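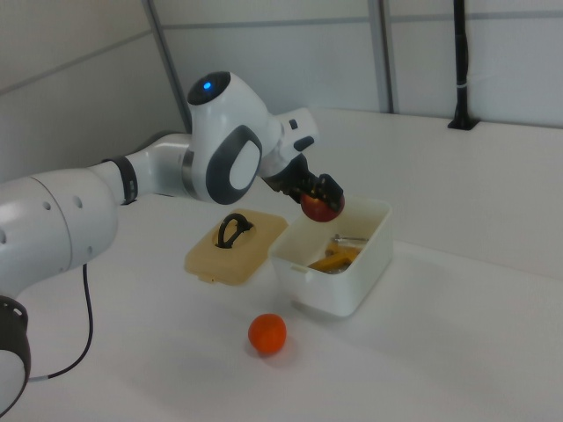 Greifer mit rotem Apfel über dem Rand eines kleinen weißen Kunststoffbehälters

Ticket 1055 – Fußbodenheizung OG wird nicht warm, Kessel taktet
Objekt: Plornlow, Gebäude B, Obergeschoss
Status: offen / in Beobachtung
Anlage: Gas-Brennwertgerät Zuson, Verteiler OG mit sieben Kreisen, Regelung McIver
Gemeldet über: Portal Numley

Meldung Kunde:
Seit Januar oben nur noch lauwarm, unten alles normal. Büro Nord und Besprechung am schlimmsten. Thermostate stehen auf Anschlag, bringt nichts. Kessel geht ständig an und aus, hört man bis in den Flur. Bitte dringend, wir sitzen hier mit Jacke.

Rückfrage Support:
Bitte Anlagendruck ablesen (Manometer am Kessel, kalt und warm), Fehlercode im Display, und ob am Verteiler OG die Durchflussanzeiger etwas anzeigen. Wurde in letzter Zeit was umgebaut oder Wasser nachgefüllt?

Antwort Kunde:
Druck kalt 1,1 bar, warm 1,9. Kein Fehlercode. Durchfluss: Kreis 1 bis 3 ganz ok, Kreis 4 und 5 kaum was, 6 und 7 steht auf null. Nachgefüllt ja, kurz vor Weihnachten, mit dem Gartenschlauch vom Waschbecken. Umgebaut nichts.

Support:
Leitungswasser unaufbereitet? Wieviel ca.? Bitte Zähler ablesen falls vorhanden.

Antwort Kunde:
Keine Ahnung wieviel. Zähler gibts an der Stelle nicht. Hat ein paar Minuten gedauert.

Einsatz vor Ort, 3. März 2022

Ankunft, Kessel läuft. Vorlauf am Gerät 44, Rücklauf 41. Spreizung viel zu klein, Wärme kommt nicht weg. Brenner geht nach knapp zwei Minuten aus, Sperrzeit, wieder an. Startzähler seit letzter Wartung 1.540, Betriebsstunden dazu 318. Das sind im Schnitt keine 13 Minuten pro Start, und im Moment deutlich weniger. Taktet also schon länger, nicht erst seit Januar.

Verteiler OG:
Vorlaufbalken handwarm, Rücklauf kühler. Kreis 6 und 7 kalt auf ganzer Länge soweit man drankommt. Stellantriebe abgezogen, Ventilstifte geprüft. 6 hängt, mit Zange vorsichtig gelöst, geht wieder. 7 frei. 4 und 5 frei. Antriebe selber: alle fahren auf, außer Kreis 7, Anzeige bleibt unten. Am Klemmblock 230 V liegt an, also Antrieb defekt. Probeweise mit Antrieb von Kreis 2 getauscht, fährt hoch. Zurückgetauscht. Kreis 7 läuft jetzt ohne Antrieb, d.h. dauerhaft offen, Kunde weiß bescheid.

Entlüftet am Balken, erst ordentlich Luft, dann braune Brühe. Danach Kreise einzeln gespült, 4 bis 7 nacheinander, immer alle anderen zu. Kreis 5 hat lang gebraucht, viel Schlamm. Kreis 6 kam stoßweise, nach ca. zehn Minuten klar. Aufgefüllt mit vollentsalztem Wasser aus der Patrone, Verbrauch 50 Liter. Druck kalt jetzt 1,5.

Schmutzfänger im Rücklauf vor dem Kessel: zu. Richtig zu. Sieb rausgenommen, gereinigt, Dichtung neu. War laut Wartungsblatt nie auf gewesen. Kein Magnetabscheider verbaut.

Pumpe OG: Stufe 1 Konstantdruck, hat wohl mal jemand wegen Geräusch runtergedreht. Auf 2 gestellt. Kein Rauschen am Verteiler.

Regelung:
Heizkurve stand auf 0,3, Parallelverschiebung plus 8. Passt nicht zusammen. Kurve 0,5, Verschiebung auf 2 zurück. Max. Vorlauf FBH 45 belassen. Mindestleistung Brenner war auf Werkseinstellung, Heizlast-Begrenzung war gar nicht gesetzt, runtergenommen. Brennersperrzeit von 3 auf 10 Min.

Nach ca. einer Stunde:
Vorlauf 39, Rücklauf 32. Brenner läuft durch. Durchfluss Kreis 1 bis 3 gedrosselt, 4 bis 7 weiter auf. Alle Kreise zeigen was an, Kreis 5 am wenigsten. Büro Nord noch kalt, klar, Estrich braucht bis morgen.

Offen:
- Stellantrieb Kreis 7, 230 V stromlos zu, bestellt
- Magnetabscheider Rücklauf, Angebot geht raus
- Wasseranalyse, Probe genommen (pH und Leitfähigkeit)
- Hydraulischer Abgleich OG, keine Rohrlängen vorhanden, bitte Kunde nochmal nach Plänen fragen
- ADG: Vordruck noch nicht geprüft!! Beim nächsten Termin mitmachen. 1,1 auf 1,9 ist mir zuviel Hub
- Hinweis an Kunde: NICHT mehr selber mit Schlauch nachfüllen. Bei unter 1,2 bar melden

Nachtrag Kunde:
Besprechung ist warm, fast zu warm. Büro Nord besser aber noch nicht wie früher, 19 Grad. Kessel ist deutlich ruhiger. Druck 1,5 unverändert. Thermostat Besprechung reagiert nicht, auch auf kleinster Stufe nicht.

Support:
Besprechung ist Kreis 7, der ist ohne Antrieb immer offen, deshalb keine Reaktion. Wer es dort kühler haben will: weiße Handkappe aufs Ventil schrauben und ein Stück zudrehen, liegt oben auf dem Verteilerkasten. Büro Nord hängt an Kreis 5. Bitte Thermostat dort auf 21 stehen lassen und zwei Tage nicht anfassen, FBH ist träge. Durchfluss Kreis 5 dann nochmal ablesen und hier reinschreiben.

Antwort Kunde:
Kreis 5 zeigt 1,2. Raum 20,5. Pläne hab ich gefunden, allerdings nur vom Erdgeschoss. Oben wurde später ausgebaut, da gibts anscheinend nix.

Support:
1,2 ist ok, vorher war fast null. Pläne EG trotzdem hochladen. Fürs OG schätzen wir die Längen über Fläche und Verlegeabstand, dazu brauchen wir Raummaße, Zettel reicht. Wasserprobe: pH 7,9, Leitfähigkeit hoch, passt zum Leitungswasser. Teilwechsel der Füllung machen wir mit dem Abscheider zusammen. Ticket bleibt offen bis Antrieb da ist, Termin kommt übers Portal.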